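March, late afternoon, second entry

Went through the Lavari proposal again for the summer charter trials and I still don't buy the seating plan. They want us to sell the upper deck as a private lounge and the lower deck as the dining room, on the same two-hour run out of Pinbridge, and call it one package. The deck drawing is pretty. It doesn't show where the food comes up. On the boat as built there is one stair from the galley and it comes out next to the bar, so every plate crosses the line of people waiting for a drink.

Walked it at the dock with a full tray of water glasses. Going up was fine. Coming down I had to stop for anyone on the stair, and that was tied up, engine off, flat water. Underway it will be worse. Lavari's answer was "guests self-manage." I would like to see that written into the contract.

**Route**

Three options on the table:

- Pinbridge out to the point and back. Short, sheltered, dull on the return leg.
- Pinbridge to Barkora with a stop for photos. Everyone likes this one on paper. The stop eats more time than the plan gives it, and the plan gives it no time for getting people back on board.
- Moored dinner, no cruise. Cheapest to run. Hard to sell as a cruise.

My vote is the point, with dinner on the way out so the tables are cleared before the turn. Wind comes around on the beam there and anything tall goes over. We learned that with the flower stands.

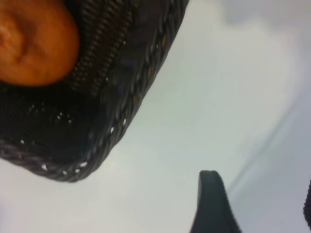

The Barkora people keep telling us their landing can take us any evening we like. I asked for the depth at low tide and got a brochure. Asked again, got the same brochure with a cover letter. Not putting the stop on any printed schedule until I have a number from somebody who has dropped a line there. If marketing wants to print "subject to conditions" under it, fine, but then they can also take the calls.

**Pricing**

Lavari's sheet has a flat hire fee plus 321 per table, with the deposit at 500. I ran it against last season's bookings and the totals don't match what they presented. Their sample party comes out at 2077. I get something else each time, depending on whether the sound system is inside the hire or on top of it. The sheet says "included" on page one and lists it under extras on page 2. Sent it back with both lines circled.

Also not convinced by the deposit. It looks big enough to put off the small birthday groups and too small to hurt a company that cancels the week before. Last season the cancellations that cost us were all office parties. Maybe two deposit levels. Would need to check that the booking page can handle it, last time it quietly charged everyone the lower one.

**Sound**

Tried the Lebrun speakers on the aft rail. Loud, I'll give them that. At the dock they were clear as far back as the bar, and then mush. Lebrun's rep blamed the awning. I took the awning down and it was still mush, so he moved on to blaming the water. To do: try them facing forward at half volume, and try our old pair in the same spot before anyone signs for new ones. I suspect the old pair is good enough for background music and the speeches need a wired mic whatever we hang on the rail. The wireless one dropped out each time the radio keyed up in the wheelhouse.

**Boarding**

Still doing it by the single gangway. Lavari claims a full party boards in the time it takes to play one song. They didn't say which song. I'd open boarding well ahead of departure and hold the bar shut until the safety talk is done. I know that's unpopular. When we opened the bar first the talk went out to people's backs.

Open items:

- low tide depth at Barkora, in writing
- corrected price sheet
- old speakers vs. Lebrun, same spot, same track
- tray run on the stair again, underway this time, someone else carrying
- who decides about the photo stop if the wind is up — skipper, I assume, but the draft says "event host"

That last one needs to change before anything else does. Will mark up the draft tonight. Galley lights were left on again.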